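Teaching a gripper to fold: my tips for laundry demos on a bed

I get more mail about folding than about anything else on this site, so I'm finally putting it all on one page. If you've landed here from the dishwashing tips, welcome, same idea: you do the chore with the tool in your own hands, it records what your hands did, and later on a robot has a go at learning from it. You don't need to write a line of code. You do need patience and a very boring piece of cloth.

I do all my folding on a bed. I know plenty of people swear by a table, and a table is kinder on your back, but a robot that's meant to help around the house is going to meet a lot of laundry that's been dumped on the bed, and a mattress gives a bit when you press on it. I want that give in the recordings. Pull the sheet reasonably smooth before you start and don't fuss over it after that. A few wrinkles are fine (good, even!).

Before the first take of the day I hold the gripper over the bed with the jaws open and nothing between them, and I just look at what it can see. Is the bed in the middle? Are both jaw pads in view? Is there anything lying on the sheet that I don't want in every single recording?

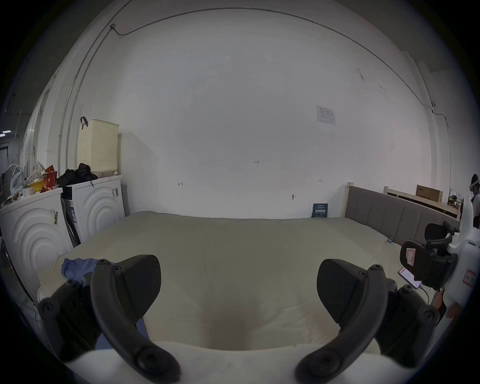 Jaws open over the bed, with the blue cloth still in a heap at the left.

Now the cloth. Start with one plain colour that stands out from your sheet. My first week was white tea towels on a white sheet and I threw the whole lot away, which still stings. Blue on a pale or greenish sheet is lovely. You want something soft enough to crease and stay creased, too. Anything slippery will slide off its own fold line while you're moving the grippers back, and you'll say words that I hope your setup doesn't record.

Pinch the edge, not the middle. I come down with the jaws open just wide enough to straddle the edge, let the lower tip skim the sheet, then close. If you come straight down from above you'll pick up the bedsheet along with the cloth about half the time, and the whole bed comes with you. Tilt your wrist in a little and it gets much easier.

Close the jaws, then count a beat, then lift. It feels silly. But when I watch my old takes back, the sloppy ones are nearly always the ones where I was squeezing and lifting at the same moment, and it's very hard to tell where the grab ended and the carry began. Same thing at the other end: lay it down, stop, open, move off.

Move at the speed you'd go if you were showing a small kid. Your hands know how to fold and they want to flick. Don't flick! The flick is the best bit of folding by hand and it's hopeless in a demo.

For anything wider than a face cloth, use both hands. Left gripper on one end, right gripper on the other, level with each other, and carry the edge over together so the fold line stays straight. If one hand gets ahead you'll see a diagonal ripple run across the fabric and it never really comes out. I rest my elbows against my ribs when I notice this happening.

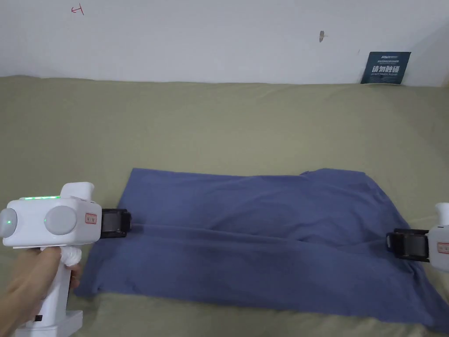 Marigold-lover, who reads every page and disagrees with most of them, wrote in to say that I'm too hard on the ripples. Her view is that if you only ever record perfect folds, the robot has no idea what to do when a corner slips, so she lets the corner slip on purpose and then records herself going back to fix it.

I've come round to that. I do a batch of clean ones first, and once those feel easy I start each take with the cloth in a worse state: bunched on one side, a corner tucked under, that sort of thing. What I don't keep are the takes where I got flustered and poked at it. A calm fix is worth having. A panicky one goes in the bin.

Start from a mess, by the way. It's tempting to lay the cloth out nice and square every time, because then the fold goes beautifully, but laundry doesn't arrive square. I pick mine up by hand, scrunch it, and drop it from elbow height somewhere new on the bed. Near edge, far edge, over by the headboard. Do the smoothing with the grippers too, as part of the take.
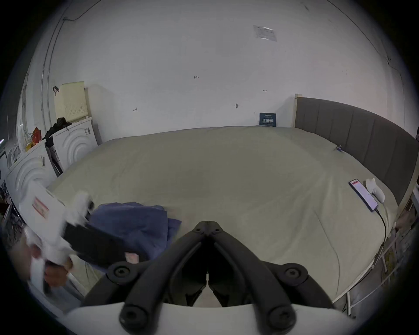

Batches are the other thing people ask me about. Mine are 11 takes, then I put everything down and have a proper break, with tea and a biscuit and no screens. Longer than that and my folds drift, always to the left for some reason. I've got 1,849 takes on the drive at the time of writing and I could show you exactly which ones were done without the biscuit.

A few odds and ends that didn't fit anywhere else:

Wear the same plain sleeves and push them up. Floppy cuffs get into the jaws.

Check your battery and your storage before you start, not between takes. I've lost two good afternoons to a full drive.

Name your folders by what the cloth was doing ("corner under", "bunched right") as well as the date. I used dates alone until May and I'm still sorting it out.

Wipe the jaw pads with a barely damp cloth every few batches. Lint builds up and the grip gets slidey. A lint roller works in a pinch.

If your wrists ache, raise the bed or kneel on a cushion. I folded a yoga mat in 3 and that did me very nicely.

Next up will be socks, which I've been putting off. If you've got a way of pairing them that doesn't involve turning one inside out over the other, please write in and tell me.

Updated 10/25/20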